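Preguntas frecuentes sobre la norma interna de agarre y simulación

Esta página recoge las dudas que más llegan al buzón de Devik sobre la norma de trabajo con brazos y pinzas, tanto en simulador como en célula. Se actualiza cuando cambia la norma. Si su pregunta no aparece, escriba al equipo de procedimientos e indique el número de apartado.

¿A quién se aplica la norma?

A todo el personal que programe, ejecute o revise tareas de manipulación en los laboratorios de Devik y en la nave de Galleck. También a las empresas externas que entreguen tareas o modelos para nuestros simuladores. Los estudiantes en prácticas la firman el primer día y trabajan con un tutor asignado.

¿Sustituye a la evaluación de riesgos de la máquina?

No. La evaluación de riesgos es un documento aparte y prevalece siempre. La norma interna regula cómo preparamos las tareas, qué registramos y quién autoriza el paso de una fase a la siguiente.

¿Es obligatorio pasar por simulación?

Sí, para toda tarea nueva y para toda tarea existente en la que se cambie la pinza, los dedos o el objeto. Un cambio de color o de textura en el modelo del objeto no obliga a repetir la fase completa, pero sí a anotarlo en la ficha.

¿Cuántas ejecuciones se piden antes de pasar a la célula?

El mínimo es de 468 ejecuciones por tarea, con posiciones iniciales variadas. De ellas, al menos 30 deben hacerse con el objeto en el límite de la zona de alcance. Las ejecuciones interrumpidas por un fallo del propio simulador no cuentan y se archivan por separado.

¿Qué se considera un agarre válido?

El que mantiene el objeto entre los dos dedos durante todo el desplazamiento, sin que toque la carcasa de la pinza y sin contacto con la superficie de trabajo después de levantarlo. Si el objeto gira entre los dedos pero llega a su destino, se registra como agarre con giro. Es una categoría propia y no debe sumarse ni a los válidos ni a los fallidos.

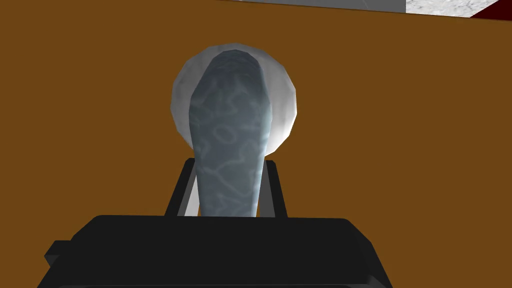
Pinza simulada con un objeto alargado entre los dedos. Imagen facilitada por Gudrun Hellström
Responsable de procedimientos de manipulación, Devik

¿Cómo se trata un objeto alargado, con un extremo más ancho o más pesado?

Los utensilios con mango dan más consultas que cualquier otro grupo. En un caso como el de la imagen, con los dos dedos cerrados sobre una pieza alargada de color gris azulado y una forma redonda y clara más allá de su extremo, la ficha debe indicar tres cosas: el punto de agarre previsto, la orientación del eje largo respecto a la pinza y la distancia hasta el centro de masas. Cuando el extremo opuesto queda en voladizo hay que reducir la aceleración al valor de la tabla B, aunque el simulador no muestre deslizamiento.

¿Sirve cualquier modelo del objeto?

Sirve un modelo simplificado siempre que las dimensiones exteriores, la masa y el rozamiento estén declarados. Un contorno con facetas visibles es aceptable en la malla visual. En la malla de colisión no lo es dentro de la zona de contacto con los dedos: una arista que no existe en la pieza real puede sujetar un objeto que después resbalará.

¿Y las texturas? ¿Tienen que parecerse al material real?

No es un requisito si la tarea no usa cámara. Si la usa, hay que probar varias texturas por superficie, incluidas algunas con veta o moteado, y anotar con cuáles se entrenó y con cuáles se evaluó. Un aspecto de piedra o de cerámica no dice nada sobre el rozamiento - los dos valores se declaran por separado.

¿Qué vista de cámara hay que guardar?

Como mínimo, una vista en la que se distingan los dos dedos y el objeto en el momento del cierre. La vista desde la pinza cumple este requisito aunque solo recoja una parte de la carcasa. Para las tareas de colocación se añade una vista exterior fija, ya que desde la pinza el propio objeto puede tapar el punto de destino.

¿Quién autoriza el paso a la célula real?

El revisor de turno, que no puede ser la persona que programó la tarea. En Devik firman Tetteh Ansah o Aslak Eide. En la nave de Galleck firma Shirley Marchand. Sin firma, el controlador Solberg no admite la carga del programa en modo automático.

¿A qué velocidad se hacen las primeras pruebas reales?

A velocidad reducida y con el vallado cerrado. Las primeras 26 ejecuciones se hacen con una persona junto al mando de parada, sin otra tarea asignada durante ese tiempo. Si hay dos paradas por la misma causa, se vuelve a simulación.

¿Qué hago si la pinza suelta el objeto durante una prueba?

Pare el brazo, deje el objeto donde haya caído y guarde el registro antes de abrir el vallado. Después rellene el parte de incidencia. No repita la ejecución para comprobar si vuelve a ocurrir hasta que el revisor haya visto el registro.

¿Cuánto tiempo se conservan los registros?

Mientras la tarea esté en uso y dos años más. El archivo Baser contiene ahora 1.241 fichas cerradas. Las fichas no se borran ni se corrigen: si hay un error, se abre una nueva con referencia a la anterior.

¿Puedo pedir una excepción?

Sí, por escrito y antes de empezar. La solicitud debe citar el apartado, explicar la medida alternativa y fijar una fecha de fin. Radu Preda las resuelve los primeros días de cada mes. No se conceden excepciones sobre vallado, parada de emergencia ni firma del revisor.

¿Cuándo se revisa la norma?

Cada febrero. Las propuestas de cambio se reciben hasta finales del mes anterior, con el formulario del apartado 9. Las tareas ya autorizadas mantienen las condiciones con las que se aprobaron hasta que se modifiquen.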